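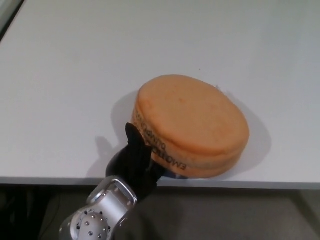 The orange dumpling goes on the loan list

Print this item | E-mail this item

Many of you have asked at the desk in Bundell if the big orange dumpling can be borrowed. From this month it can. It has the catalog number 751 and it will be kept with the other soft things, on the low shelf next to the board games. The loan is for five days, the same as for the large puzzles, and you can extend it one time if no other member is waiting.

For the members who have not met it yet: it is round and thick, with soft edges, and it has a line around the side, so that it looks a little like two buns put one on top of the other. My daughter says it is a macaron and she does not want to discuss it. But the word DUMPLING goes along the side in dark letters, as well as I can read it, and for the catalog I went with the letters.

The other word begins with EMOTIO. I suppose it is "emotional", and several members have told me what the complete sentence must be. In the catalog I wrote only "Dumpling, orange, large", because in a list you look for a thing by what it is. If you search our list for "cushion" you will find it also.

How it came to us

The dumpling was in a box of soft toys which we received in October, when the play corner in Esteo was closed and its things were divided between us and the school in Rey. Most of the box was small animals. I will admit that I put the dumpling aside and thought it would be difficult to place. It is too big for the toy baskets, and it is not a chair cushion either. For some weeks it stayed in the back, and then somebody brought it out to the front during a rainy afternoon and it was passed from one person to another until we closed.

After that the adults asked for it more than the children. One member holds it on her knees when she reads. Another one puts it behind his back on the bench by the window, and I have asked him kindly to use a proper back cushion, because the dumpling becomes flat when a person leans on it for two hours. It needs a night to get its shape again.

What we ask from borrowers

Please carry it home in the cotton bag that goes with it. The bag has the same number, 751, on a tape inside the opening.

Do not put it in the washing machine. We did not try it and I do not want to be the first. For small marks use a cloth with warm water and a very little soap, and press, do not rub. This is most important on the side, where the letters are. They have already faded a little, and I would like to keep what remains. Leave it to dry flat, away from the radiator. An orange color can suffer in strong sun, so please also keep it out of the window.

It is allowed to press it, squeeze it and sleep on it. Pets are a different matter. We lost a very nice green frog last year in a house with a young dog, and the family was more sad about it than we were.

If you notice that the line around the side is opening, or anything else, tell us when you return it. There is no charge for this. I have orange thread in two shades and one of them is nearly right.

Some news of the list in general

With the dumpling, the catalog of Bundell now has 384 things. Of these, 56 are in the group "soft and quiet", which was started as a corner for the smallest children and is now used by everybody. We have room for a few more, but please ask before you bring something. We can take cushions, soft blocks and hand puppets in good condition. We cannot take things with batteries inside, also not if they are very funny.

The shelf labels are being changed to the new Gurkireo cards, which are bigger and easier to read. The puzzles and the card games are ready. The soft things come next, and until then you will see old and new labels together. If a label does not match the thing behind it, believe the number on the thing.

There is already a waiting list for the dumpling. To put your name on it, come to the desk or write to us, and give your member number. We keep each reservation for five days and after that we call the next person.

Lourenço Torres
Lending desk, Bundell
17/03/2025

Print this item | E-mail this item

Contact | Copyright Bundell Lending House, all rights reserved | Back to top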